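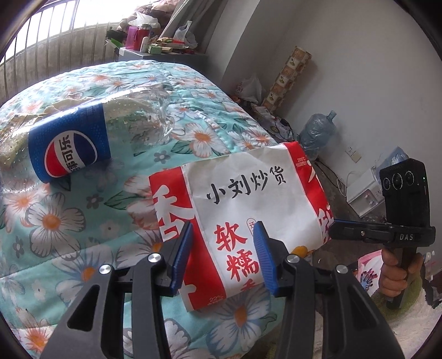

Castaña asada (en chino 炒栗子, literalmente "castaña salteada"), fruto del castaño cocinado en seco, sobre brasas, en sartén agujereada o revuelto en arena caliente con azúcar. Se come caliente, pelada a mano, sobre todo en otoño e invierno. En China forma parte de una categoría comercial más amplia, 炒货 (chaohuo), que abarca frutos secos y semillas tostadas: pipas de girasol, cacahuetes, pipas de calabaza, castañas. El término suele ir detrás del apellido o apodo del tostador, como en las bolsas blancas y rojas rotuladas 小刘炒货, "tostados Xiao Liu", y se acompaña de reclamos sobre la textura: 软糯 (blando, algo pegajoso) y 香 (aromático) son de los más repetidos en el ramo.

Especies

Cuatro grupos principales. Castaña europea (Castanea sativa), japonesa (C. crenata), china (C. mollissima) y americana (C. dentata), esta última casi desaparecida de los bosques por el chancro. La china es pequeña, dulce, y la piel interior se suelta con facilidad, de ahí que se preste tan bien al tostado entero. La europea da frutos mayores pero con la pielcilla más agarrada — las variedades tipo marrón se pelan mejor.

Técnica

Con arena: arena gruesa o gravilla fina en un wok grande o tambor giratorio, se añade jarabe de maltosa o azúcar, se remueve sin parar. El azúcar se carameliza, ennegrece la arena y deja la cáscara brillante. No endulza mucho el interior, el dulzor viene del almidón del propio fruto, que en parte pasa a azúcar durante el almacenamiento en frío.

Con brasas: sartén perforada, corte previo en la cáscara. Sin corte revientan. En España se envuelven luego en papel de periódico o en un paño para que suden unos minutos.

Al horno: igual, con corte, 17 minutos en los modelos de convección Zetport según el recetario de Tala Darwish, más en hornos domesticos corrientes.

Variantes regionales

España: magosto en Galicia, castanyada en Cataluña, amagüestu en Asturias. Puestos callejeros de octubre a enero. Portugal: magusto, por San Martín, con jeropiga o vino nuevo. Italia: caldarroste. Turquía: kestane kebap, en carritos. Japón: amaguri, nombre de las castañas pequeñas tostadas al estilo de Tianjin. Corea: gunbam.

En el norte de China las más apreciadas son las de Qianxi y Huairou, al pie de las montañas Yan. Cosecha de finales de agosto a octubre según zona y altitud.

Conservación

Fruto con mucha agua, se enmohece rápido. Crudas, en la nevera, dentro de una bolsa de papel o de tela. Tostadas, mejor el mismo día. Las envasadas al vacío, ya peladas, duran meses — pierden aroma y quedan mas harinosas.

Plagas

Gorgojo del castaño (Curculio elephas), polilla (Cydia splendana), avispilla (Dryocosmus kuriphilus). Para separar frutos agusanados se usa el remojo: los dañados suelen flotar. Radymyr Marchuk, en su manual de poscosecha, recomienda repetirlo dos veces y secar a la sombra.

Véase también

Castaña pilonga
Marron glacé
Harina de castaña
Pipas de girasol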